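Rapport d'avancement no 3 – Projet Trurkix, lot « manipulation de faisceaux »
Rédigé pour la direction industrielle, site de Medbridge
18 janvier 2025

Objet : journée de démonstration chez Distolberg

Nous avons passé la journée chez l'intégrateur pour juger de l'état de la cellule avant le versement de la deuxième tranche. Le programme annonçait une prise autonome de câblage dans un bac fermé, puis un passage au poste d'essai. La première partie a eu lieu, la seconde a été remplacée par une présentation en salle.

Le contrat fixe le seuil de réussite à 90 % sur une série complète. Distolberg affiche 80 %, chiffre obtenu sur ses propres séries, dont nous n'avons pas reçu les relevés. Devant nous, le robot a fait 10 prises, sur un faisceau choisi par l'intégrateur et remis en place à la main entre deux essais. Je ne tire aucun taux de si peu. 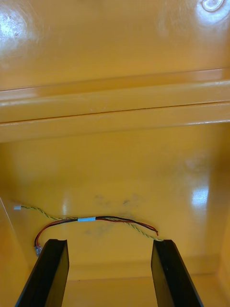

La question de fond reste la représentativité des essais. Nos opérateurs de Medbridge sortent des faisceaux emmêlés de bacs encombrés, sous un éclairage médiocre. Chez Distolberg, le petit faisceau est seul au fond du logement jaune orangé, ses fils déjà réunis par un ruban bleu clair, et les deux doigts de la pince ont toute la place voulue de part et d'autre. Les reflets sur les parois brillantes sont le seul point où l'essai me paraît sévère, et je regrette que l'intégrateur n'en ait rien dit dans son exposé. Nous avons demandé une série avec plusieurs faisceaux mélangés. Réponse : « au prochain jalon ».

Autre réserve, la cadence. Le bras travaillait à vitesse réduite pour la sécurité des visiteurs – soit, mais aucun temps de cycle à vitesse nominale ne nous a été communiqué, ni oralement ni par écrit.

Côté budget, l'avenant de 3 000 euros pour les doigts de rechange Raudsepp a été engagé. Les pièces sont livrées, la facture est en attente de visa.

Je propose de suspendre la deuxième tranche jusqu'à réception des relevés bruts, et de reporter à mai la décision sur l'installation à Medbridge. D'ici là, l'essai sera refait chez nous, avec nos bacs et nos faisceaux.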